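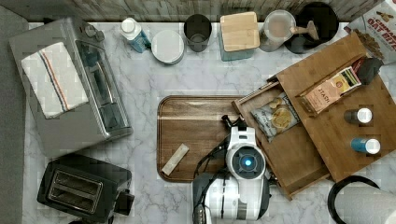
Encimera de la celda, con el organizador de bambú y el cajón abierto.

Cambio de dedos y recalibrado de la pinza en la celda de cocina

La celda se llama Kerkeo y lleva en marcha desde noviembre. La tarea es siempre del mismo tipo: abrir un cajón, coger algo, dejarlo en otro sitio, cerrar. Con la encimera de mármol y los cacharros de una cocina corriente, el brazo tiene poco margen para equivocarse en altura. Un error de dos milímetros en la punta de los dedos se convierte en un roce contra el canto del cajón.

El mantenimiento lo hago cada 1.000 ciclos de apertura y cierre. Esta vez lo adelanté a los 688 porque el registro de corriente del motor de la pinza tenía picos al final del recorrido. Los picos salían solo al cerrar, nunca al abrir, y eso apunta a los dedos o al tornillo del eslabón inferior antes que al reductor.

Orden de trabajo, tal como lo tengo en la libreta:

Parada desde el controlador, espera a que la tensión del bus caiga y bloqueo de la toma. Limpieza de las placas con alcohol isopropílico y paño sin pelusa. Revisión de la tornillería visible, uno por uno, con la dinamométrica. Desmontaje de los dedos, comprobación de holgura en los pasadores, montaje. 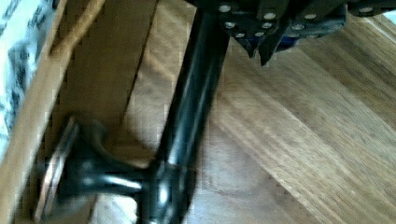
El par de apriete de las placas lo dejo en el valor bajo de la tabla de Stutel, que es de donde salen los dedos. Con el valor alto se marca el asiento y al tercer desmontaje la cabeza ya no apoya plana. Un tornillo giró casi un cuarto de vuelta antes de llegar al par. Era el del eslabón inferior izquierdo, el que sospechaba. Fijador de rosca medio, una gota, y 5 horas de curado antes de mover nada.

Los dedos puntiagudos tienen una pega conocida: la punta se redondea y el modelo sigue creyendo que mide lo mismo. Comparé los retirados con un juego nuevo en la mesa de planitud y la diferencia se veía a simple vista. Van a la caja de repuestos para pruebas sin contacto.

Después, los cables. En este brazo van por fuera y forman bucles entre articulaciones. El bucle tiene que quedar largo con la muñeca en el extremo del giro y no engancharse con la muñeca recogida. Compruebo las dos posturas a mano, con los frenos liberados, y luego a velocidad mínima. 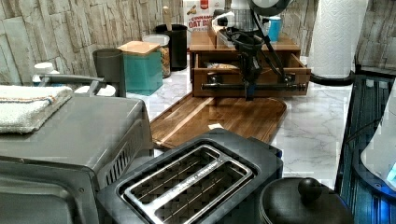
Tiempo de lectura: 3 min

La calibración de altura la hago con el cajón abierto. Bajo la pinza por delante del frente, paso a paso, y anoto la lectura en el punto en que la punta queda por debajo del borde. Repito en tres posiciones laterales. Si las tres lecturas difieren más de lo que admite la tolerancia, el problema está en la base y no en la herramienta – hay que volver a nivelar y empezar otra vez.

Salieron dentro de tolerancia a la segunda. En la primera había dejado cargado el desplazamiento de herramienta antiguo, fallo mío. Desde hoy el fichero de Nishad (el programa que guarda los parámetros de la celda) lleva en el nombre el juego de dedos montado.

Para validar hago una tanda de 212 aproximaciones sin agarre, sobre varios objetos y alturas, y miro la corriente. Los picos han desaparecido. El consumo en reposo no ha cambiado, como era de esperar.
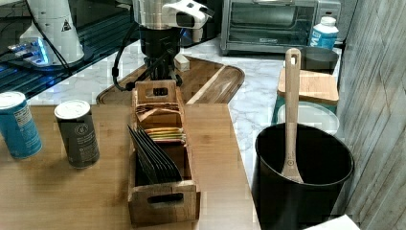 Publicado por el autor de Mesau, cuaderno de taller

Queda pendiente la zona de las cajas alargadas con compartimentos. La pared trasera obliga a bajar casi en vertical, y el bucle del cable grueso se acerca más de lo que me gusta a lo que haya al lado. He pensado en una brida a media altura, pero rigidiza el tramo y traslada la fatiga al conector. Probaré antes con una funda trenzada y un bucle algo más corto.

También quiero revisar el pie de la base. El par de los anclajes estaba bien, aunque uno de ellos tiene la arandela marcada y no recuerdo haberla visto así en la revisión anterior. La he cambiado y he señalado la posición con rotulador para ver si gira.

Próxima parada a los 1.000 ciclos, contando desde cero con los dedos nuevos. Si la corriente vuelve a subir antes, desmonto el eslabón completo y miro los casquillos.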